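Do we need this table?

2026-04-29

I have read a lot of advice over the years about keeping a workshop tidy, and most of it seems to be written by people who own one screwdriver. Label your shelves. Give everything a home. Touch each item once. I tried the one-touch thing for an afternoon and ended up holding a bag of washers with no idea where I was allowed to put it down.

So when the newest rule came around our shared workshop, I was not an easy sell. The rule is that one table stays clear. Every other surface can look however it looks, but the wood-top one in the middle is for the job you are doing right now and then it goes back to bare. It came from a booklet by an outfit called Nesitz, 26 pages, and I would say 2 of them had anything on them I didn't already know. The rest was about mindset.

My first complaint was that the stuff doesn't vanish. You clear one table and the clutter moves over by an arm's length. Clamps, lengths of aluminum rail, cables, power adapters, all of that has to sit on something, and the something is now the board next door. I said so at the time. I was told to give it until October, which struck me as a long time to wait to find out whether a table is a good table.

My second complaint was the cardboard. Somebody decided the table needed a wall along the back and one side, so that things wouldn't roll off or creep in from the neighbors, and the wall is a piece of an old box folded down the crease and stood on its edge. There are proper ones for sale. Rinaldi makes a bench screen that costs more than the table did, and we had a short and fairly silly argument about ordering it. I was against it, and I was also against the cardboard, so I can't say I was much help to anyone.

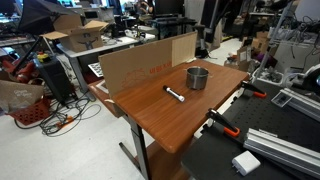 What I will admit is that I've started using the table more than I planned to. If I need to draw a line around something, or check whether a lid fits, or just put a thing down and look at it without six other things behind it, that is where I go. A marker and whatever I'm marking, and nothing else to move first. I used to do that kind of job on the floor, with my knees complaining.

The cardboard has stayed up too. I expected it to fall over every time a door opened and it does fall over, but less than I predicted, and when it does you stand it up again. Try that with the Rinaldi. The faded red printing on it is ugly and I have stopped noticing.

I'm still not convinced by the idea that a clear table makes you think more clearly, as the booklet claims on nearly every page. I think just as badly at it as anywhere else. I also doubt it would survive a busy week. We have had up to 3 projects going at the same time in there, and the last time that happened the rule lasted until lunch. The Julach shelving was supposed to fix things as well, remember, and now it's where we keep the parts of the Julach shelving that didn't fit.

Someone from the Orkthorpe workshop wrote to ask if we'd recommend the method, and whether they should buy the booklet. No to the booklet. As for the table, pick one that's a nuisance to walk around, with rounded corners if you have hips, and see if people can leave it alone for a couple of weeks. Ours mostly can. I left a coffee mug on it yesterday and had it handed back to me before I'd sat down.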